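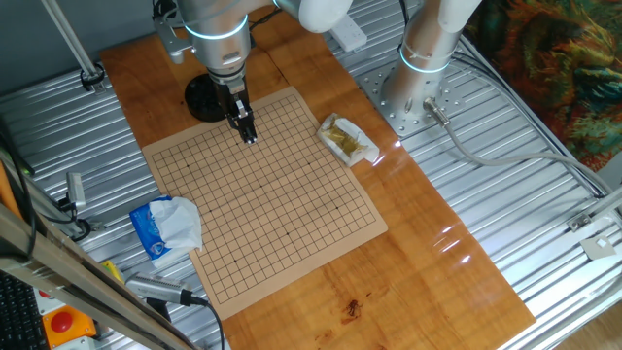 4th July

Up early. Finished the endgame review I have been putting off since April. The file now holds 39 of my own games, all from move 100 or so onward in the old numbering, and each one has been replayed twice: once straight through, once with a stop at every point where I judged a move to be sente at the time. The second pass is the slow one. A single game takes most of an evening if the middle game ended in a large trade, as the borders are then still open in several places and every one of them has to be valued separately.

Method, for my own reference later. At each stop I write down the value I think the move has, by swing counting, and whether it is gote, sente or reverse sente. Then I play out both orders locally and count the difference. Only then do I open the original record to see what was played. In the first few games I looked at the record first, and those notes are useless. I kept agreeing with myself. They have been marked and will be redone.

Main finding so far: my values are acceptable and my sente judgments are poor. I call a move sente when the follow-up is large. The correct test is whether the follow-up is larger than the biggest thing left elsewhere on the board, and that changes as the game runs down. The same hane on the first line can be gote in the early endgame and sente toward the end, with no stone near it having changed. I have known this as a sentence for years and it does not seem to have reached my hands.

Second finding: I play reverse sente too late, or never. In the game against the taller of the two Quintana players I left a three-point reverse sente on the right side for the whole endgame and took four-point gote moves ahead of it. Swing counting makes the four look bigger. It is not, once the gote value is halved. I lost that game by a point and a half. There were other mistakes, but that one alone covers the margin.

Replayed the position after lunch on the flat board to check that I was reading the corner correctly. I was not. White has a placement on the two-one point that forces Black to add a move, so the corner is a point smaller than I had it. Corrected the sheet.

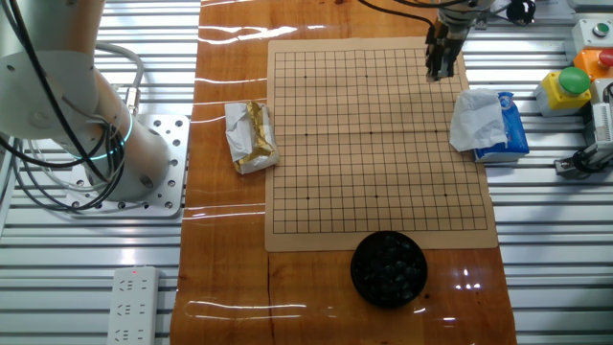
Notation and storage

I moved everything from paper into Fekix in April and am still undecided about it. Fekix stores variations as a tree, which suits reading out a corner, and it prints well. It does not let me attach a number to a branch except as free text. I therefore put the swing value in square brackets at the start of each comment, then a letter: g, s or r. Searching on the bracket works. Sorting does not. For the whole-board totals I export the comments and sort them by hand, which takes longer than it should but turns up typing errors, so the time is not all lost.

The file format change in the spring release broke my old handicap games. They open with the handicap stones entered as ordinary moves, so every move number after them is wrong. I have corrected four and left the rest. Handicap endgames are a separate study anyway.

Current size of the position file is 670. Many are near duplicates, mostly the same third-line border with the stones one line over. I had considered merging them. Decided against it, as the duplicates are what I get wrong most often, and a merged entry would hide that. The better course is to tag them as a family and review the family in one sitting. Families so far: second-line hane against a third-line wall; first-line hane, both sides open; large monkey jump with and without the supporting stone; the descent that threatens a placement. The ko family is still a mess. I have no consistent way to write the value of a ko when the threats are unequal, and the method in the Zivo booklet assumes they are equal.

On the Zivo booklet generally: the problems are sound and the answers are too short. Finished the last section this week, 200 problems in all. My error rate was lowest in the pure life and death and highest in the section titled Small Moves, where the answer is often to play elsewhere. The booklet does not say where elsewhere is, reasonably enough, with only a corner shown. I would still have liked one full-board diagram per section.

Afternoon. Walked to the library in Kostell to return the two opening books. Neither was much use at my level. The diagrams in the older one have been penciled over by a previous borrower, always in the same wrong variation of the same corner, which I found I had started to memorize. Bought batteries for the clock and a pad of squared paper. Hot. Came back by the canal and did not think about Go until the lock, where I suddenly saw why the cut in the Quintana game fails. It fails to a simple net. I had been trying to make the ladder work for two days. The ladder does not work.

Typed up the monthly note for the club page from the above. Pasted here as sent, so that I have a copy.
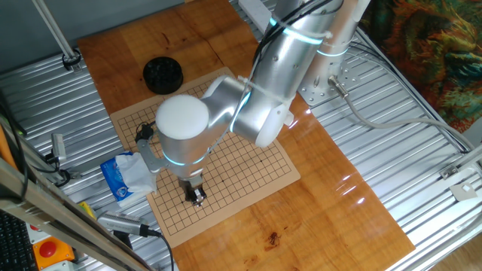

Laurel Venn
Game records editor, Kostell Go Club

Endgame note for July. The position discussed this month starts at move 153 of the second board in the spring match. Black has a slight lead if the upper left is settled normally. White has just descended to the first line. The question is whether Black must answer.

Count the threat first. If Black ignores the descent and White continues with the placement, Black loses the corner territory but lives by connecting along the side. The loss is nine points. The largest gote move elsewhere at that moment is the hane on the lower side, which is worth six by swing count. A local loss of nine in one further move is more than Black gets from the lower side, so Black answers, and the descent is White's sente.

Now suppose White waits. After the lower side and the center are closed, the descent is still sente, and White has given up nothing by waiting unless Black gets there first. Black's own move in that corner is a reverse sente worth three points. Members who have been reading these notes will know my view: at this stage a three-point reverse sente is on a level with a six-point gote move, and the choice between them depends on what is left after each. In this position Black should take the corner. There are two other moves of about the same size as the hane, so Black will get one of them in turn.

In the game Black played the hane. White descended, Black answered, and White then took the first of the remaining large moves. The lead was gone by the time the neutral points were filled.

Recommended practice: set the position up with stones, close the record, and play it out from both sides. Then write down the order you used. Comparing two written orders is more useful than comparing two final scores, as errors of the same size cancel and the score will not show them.

Corrections to the June note: the diagram had a white stone missing on the left side, and the value given for the monkey jump should have been one point lower.

End of note. It runs over the usual length and I have left it long.

Evening. Responses came in quicker than usual, four before supper. Two concern the June correction and say only that the missing stone had been noticed. One asks for larger diagrams. The diagrams are as large as the page template allows. The fourth was on the substance, and I have copied it out below with my answer, as it affects how the ko family should be written up.

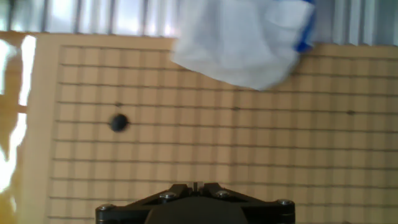

Your comparison of the reverse sente with the hane leaves out the ko, writes a reader who plays through the records each month. If Black takes the corner, White loses a threat there, and the lower side can become a ko if White blocks at the wrong point on purpose. With the threat gone White cannot fight it. So the corner move is worth slightly more than three, and the note makes the decision look closer than it is. Could the next one give the threats for each side before giving the values?

I checked. The block on the lower side does lead to ko, and I had it down as a plain loss for White. The reader is right about the threat. Whether it adds a full point I cannot say yet. By my reading White has two other threats on the left, one of them small, and Black has one good one in the center. If Black can answer the small one by simply finishing the ko, then the missing corner threat matters and the premium is real. If not, very little changes.

Replied with thanks and said the threats will be listed from next month. That means a new field in every comment. Letter k, then the threats for Black, then for White, no spaces. Tried it on six positions and it reads well enough. The exported sheet needs a wider column.

To do: redo the marked notes from the first games. Ask whether Quintana still has the score sheets from the return match, mine has coffee on the last forty moves. Replace the third-line diagrams. Look at the left side again with the atari played first, I am not convinced by the order.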